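A visit to the Tusside tableware works

Posted Mar 5, 2026

Tusside opens its works to visitors twice a year, and I had missed the last one in January because of the snow. The spring date is mainly meant for people who buy for cafes and small hotels, but anyone can sign up on the website. The visit is free and you get a visitor badge, a pair of safety glasses and a hair net.

The building is on the edge of the Plergate business park, behind the tire place. Parking is easy. The front entrance is not the one on the map, so follow the painted line along the side wall until you reach the loading dock, then go up the steps. There were 11 of us in the group, which was close to the limit for the narrow part of the shop floor.

We started in the forming area. Metal blanks come in flat and are pressed into cups and bowls in several stages. The presses are loud and you can't hear much from the guide while they are going, so the talk was given beforehand in the hallway. I would have liked it the other way around, since most of my questions came up once I saw the work. Scrap goes into wheeled bins and is sold back to the supplier.

Next came finishing. Tusside sells a line called Zandico, which is the colored metal range most of the visitors had come for. It comes in silver, copper and gold tones, and the gold is the best seller. The color goes on in a closed room that visitors can only see through a window. After that the pieces are checked under a lamp and sorted. A cup with a mark on the inside wall is rejected, and a cup with a faint mark on the outside may be sold as a second.

The part I enjoyed most was the sample room. It has plain tables and a wall of shelves, and you are allowed to pick things up. Pieces are put out with the kinds of things people use them with, such as straws, spoons, lids and coasters, so buyers can judge the size and the colors together.

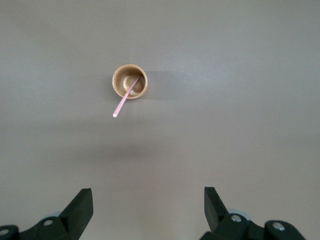
I spent most of my time on the gold cups. I run a small juice counter and have been looking for something to replace our glasses, which chip. A pastel pink straw goes well with the gold, better than the green and black ones we use now. The small size would suit a short drink, but a long straw sticks out well past the rim and I would want to try a shorter one before ordering. The thick rim felt comfortable to me. Some people in the group found it heavy.

Prices were handed out on a sheet at the end. The minimum order is 6 boxes, which is more than I have room for. The sales desk said that a shop called Niven carries the same range in single boxes at a slightly higher price, and that is probably what I will do.

The last stop was packing. Each cup goes into a paper sleeve and then into a divided carton. Packing is all done by hand, and the people working there were happy to show us how the dividers fold. The cartons are stacked on pallets and wrapped near the dock where we came in.

The whole visit took 2 hours. There is coffee afterward in the break room, and a table of seconds for sale. I bought a copper bowl with a scratch on the base and two saucers. Cards are accepted.

A few notes for anyone going to the next one. Wear closed shoes, or you will be turned away at the door. Photos are fine in the sample room but not on the shop floor. Bring a straw or a lid from your own place if you want to check the fit. The stairs up to the sample room are steep and there is no elevator, but the desk will bring pieces down if you ask when you sign up. Sign-up for the fall visit is through the same page on their site.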